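The Robot That Takes Computers Apart

When a desktop computer gets too old or stops working, most of it can still be useful. The metal case can be melted down. Some of the parts can go into another computer. But first someone has to take it to pieces, and that is slow work with a lot of small screws.

A company called Navthorpe sells a kit that lets a robot arm do part of this job. The kit is called Uscombe. It is made for repair shops and recycling centers, and it costs a lot more than a toy robot. You would not have one at home. You might see one on a class trip, though, and these are some of the things to know before you go.

What comes in the kit?

Uscombe has an arm, a gripper, a small camera and a computer that runs them. The arm is bolted to a bench. It bends in several places, a bit like your shoulder, elbow and wrist. The gripper is at the end, where your hand would be. It can open, close and turn.

The camera rides along near the gripper, so wherever the gripper goes, the camera goes too. This is different from the way you see. Your eyes stay in your head when you reach under the bed for a sock. The robot's eye goes under the bed with the hand.

What does it have to find?

The inside of a computer is crowded. The biggest flat piece is the motherboard, and nearly everything else plugs into it. The processor, the part that does the calculating, sits in a square holder called a socket. The memory goes into long, thin slots. A little latch at each end of a slot holds the memory stick in place.

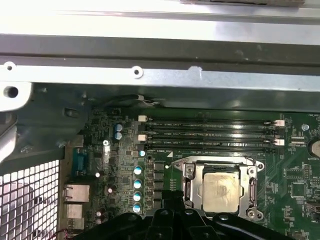 Page last changed: 2020-01-26

The four black memory slots have nothing in them, and their white latches stand out well against the green board. The processor is still in its socket, with the metal holder open. The tan smears on top of it are thermal paste. Paste helps heat move from the processor into the cooler, the part that keeps it from getting too hot. The round silver thing at the right is a battery. It runs the computer's clock when the power is off.

How does the robot know what to do?

It learns from people. Arlo Okafor teaches Uscombe robots at a recycling center in Trallbridge. He steers the arm by hand through one job, such as lifting out a memory stick, and the robot's computer saves every move along with what the camera saw. Then he does it again on a different computer. For one job he usually does this 50 times.

After that the robot tries it without him. In one test at Trallbridge it was given 100 memory sticks to remove. It got 33 of them on the first try. Arlo changed the lessons, and by April it was getting most of them.

What is hard for it?

Shiny metal is hard. Bright light bounces off it and the camera sees a white patch where an edge should be. Wires are hard too, because they bend and no two computers have them in the same place. A person can push a wire aside without thinking about it. A robot has to be taught.

Tiny parts can also get in the way. The gripper is bulky next to them, and it can hide the very thing it is reaching for.

Does it do the whole job?

No. Workers still open the cases, unplug the power and check each part. They also take out anything that might be dangerous if it were squeezed or dropped. Myrtle Ridgeway runs the bench next to the robot, and she decides which parts are good enough to use again.

Can I try this at home?

Do not open a computer on your own. Some parts can hold electricity after the plug is pulled, and the metal edges can cut you. Ask an adult who knows how to do it safely.

Words to know

Gripper: the part of a robot that holds things.
Motherboard: the main board in a computer, which the other parts connect to.
Processor: the part that follows a program's instructions.
Socket: the holder a processor sits in.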